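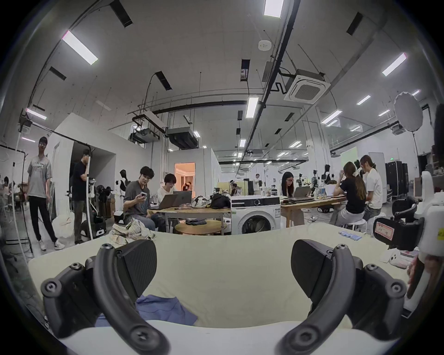 Folding and bagging for the clothes swap, then, and sorry it's taken me till now to answer Nazma's list, I've had it open in a tab all week. Short version: tables are fine, sorting is not, jeans are nearly there. The one thing properly folded is the dark denim on the little round table, and I'd like everything else to go the same way, one kind per surface, folded before it's put down. The white and patterned things are still in a pile on the long table next to the black bag, and the blue cloth and the beige stripy one are crumpled up on the cream table. Clothes left in a heap at this stage stay in a heap, we know this from September.

Going through Nazma's points underneath, my bits are the ones without the arrows. Please trim if you reply, Triin's phone shows her the whole lot every time.

On Sat, March 15, 2025, Nazma Dissanayake wrote:

> Hello all,
>
> Trying to get the swap arrangements out of my head and onto the list
> before I forget half of them. Comments welcome, but please comment on
> the numbered bit so we can follow it.
>
> 1. Tables. I'd like us to keep the long light wooden one for tops
> and use the small round one for whatever is left over.

Other way about please. Round one for denim only. It's small so the stack has a natural limit - once it wobbles you start taking some to the rail. If we put leftovers on it they'll slide off by the first tea break and we'll be picking socks up all afternoon. Long one for tops yes, but not the laptop end. The end with the laptops is for signing in and doing the points, and I don't want jumpers creeping up on the keyboards. Leave a gap, a chair's width or so.

> 2. Folding. Do we all fold the same way? Last time there were at
> least three methods on the go and the piles looked like a bad
> layer cake. I don't mind which we choose.

Yes, same way. Tops: face down, sleeves in, sides to the middle, then up in half from the hem, neck showing so people can see the size. Trousers and jeans: legs together, seat tucked in so the point doesn't stick out, half, half again. Waistband facing the front of the table, always the same way. Shirts get the top button and the middle one done up, leave the rest. Don't iron. I know Eifion offered to bring his iron and it's kind but we haven't got the sockets, and people will try things on and crease them again anyway.

Knitwear folds bigger than you think so no more than a forearm high or it all leans.

> 3. Sorting by size or by type? I lean towards size. Ximena leans
> towards type. We have agreed to be civil about it.

Type first, then size inside the type. Sorry Nazma. Reason is half the labels are cut out or washed blank, so if you sort by size you spend the entire morning holding things up against Lucimara and guessing. With type you can at least get going. Where there's no label, hold it against the nearest one that does have a label and put it in with that. Nobody is going to be upset over a 12 in with the 14s.

Anything you really can't place (is it a tunic, is it a dress, is it a curtain) goes in the maybe bag and Ximena decides. Her word is final, I'm not reopening the ponchos.

> 4. Tags. I've ordered 400 of the card ones with string from Coster,
> same as before. Is that enough? And do we tag everything or only
> the things worth more points?

400 is enough if we only tag the higher points stuff, not if we tag everything. The tally from September was 1,390 items through the door, and I remember threading those strings. So: coats, boots, bags, anything with the tag still on from the shop. All else gets the flat rate and no tag. Pin through the label never through the cloth, we had a silk scarf with a hole in it and I had to write the letter.

Oh and pens. Pencil smudges, gel pen smudges worse. Biros.

> 5. Bags. We had 40 of the big Alvarado sacks and I think they all
> went out with the leftovers. Does anyone have any at home?

I have some, not all. Haven't looked under the stairs yet. Please everybody check the boot of your car, they're the white woven ones with the long handles, and the bottoms go first so have a look at the stitching before you bring them. For the packing up at the end: heavy at the bottom (jeans, coats), then knitwear, then shirts, and roll the odd bits down the sides. Don't fill past the handles. A sack you can't lift with one hand is two sacks.

Write on the outside what's inside. "MIXED" is not what's inside.

> 6. Stained or torn things. Last time we quietly binned some and I
> felt bad about it. Could Lucimara's mending table take them?

Lucimara says yes to: buttons, hems, split side seams, small holes in knitwear, zips if the teeth are all there. No to: anything that smells, crotch seams gone on jeans, felted wool, bobbly leggings. The nos go to Andolell for rags, they'll take cotton and denim but cut the zips and buttons off first and keep the buttons, there's a jar. Don't hide things for mending at the bottom of another pile, put them straight in her basket with a bit of masking tape on the place that needs doing. She can't find a moth hole by telepathy.

On stains - if it's only a water mark or a bit of make-up on a collar I'll take it home and wash it with the rest. Give me those before I leave not after, I can't come back for one blouse.

> 7. Changing corner. The curtain rail we borrowed was awful. Any
> better ideas?

Triin has a folding screen from her sister's shop. It's heavier than it looks, so somebody with a back to meet her at the side door please. Still need a mirror. The last one made everyone look short and people put perfectly nice trousers back.

> 8. Setting up. I make it 64 people signed up so far. Can we have
> everything out an hour before? I can do the early start but not on
> my own.

Make it an hour and a half. I'll do early with you. Eifion too unless he's changed his shift. Order I'd do it in: floor clear first, any cases and bags back against the wall so people aren't stepping over them with armfuls of coats, then tables where they're staying, THEN clothes. We did it clothes first in September and had to move every pile twice, and each time you move a pile it comes unfolded.

Also a clean cloth over the tables before anything pale goes down. Old sheets do.

> 9. What happens with what's left? Zeltusau said they would take
> another load, but they want it sorted into adult and children's,
> and no single shoes.

Good, that's fine. Children's should be separate already if we do point 3 properly. Single shoes, hold on to them for a fortnight, the other one usually turns up in somebody's bag. Tie pairs by the laces as they come in, or an elastic band round them if there's no laces. Could you ask Zeltusau if they want hangers as well? We've far too many wire ones and I keep catching my sleeve on them.

> Think that's everything. I'll do the kettle and the float.
>
> Nazma

Couple more from me while I'm here.

Pockets. Go through every pocket before folding. Tissues mostly, but also keys, a bus pass, somebody's tooth guard. Found things in the ice cream tub by the sign-in, with a note of what they came out of.

Belts come out of the trousers and get rolled up on their own. Same with the ties off dressing gowns, except tie those round the dressing gown or you'll never match them agian.

Tights and underwear only if new in the packet. I don't want to have that conversation at the door so could whoever is on sign-in just point at the sheet.

If anyone's got half an hour before then and fancies making a start, do the white and patterned pile first. Whites want checking over in decent light and the patterned stuff is quick once the whites are out of it. Jeans can stay as they are.

Got to run, picking up at quarter past. Will chase the mirror tonigth. Triin can you let me know which door for the screen.

Ta all x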